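Week 3: Confidence Votes and the Fall of Governments

Reading for this week: the packet chapter on Sterkholm, plus the short handout on standing orders.

In a parliamentary system the government stays in office as long as it can win votes in the chamber. A confidence vote tests this directly. If the government loses, it either resigns or asks for a new election, depending on the constitution.

Two forms to keep separate:

Ordinary vote. A simple majority of members present is enough to remove the government.

Constructive vote. Members must name a replacement prime minister in the same motion. This is harder to pass, and governments under it tend to last longer.

Our practice case is the Sterkholm assembly, with 100 seats. Assume the Hisa party holds 46, the Guerra list holds 41, and the remaining 13 belong to small parties and independents. Hisa governs alone as a minority.

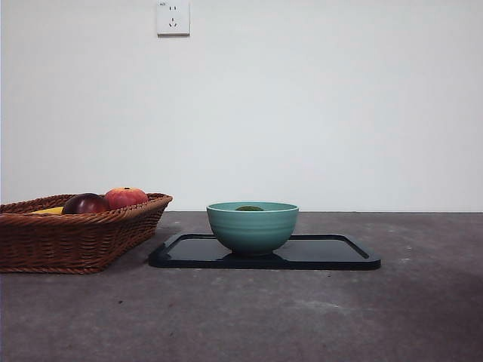 A minority government needs either outside support or abstentions to survive. Work out what happens if 5 of the 13 abstain and the rest vote with Guerra. For the tie-break exercise we will draw lots, as some assemblies do when a vote is even. Any open container will do for the slips, a shallow wicker basket or a ceramic bowl, provided the person drawing looks away. Write down which stage of the procedure the draw decides.

Terms to know: minority government, abstention, caretaker period, dissolution, investiture.

Written work: one page on whether Sterkholm should adopt the constructive vote. Use at least two points from the packet. Due in section on 16 September 2021. Late papers lose 3 points a day.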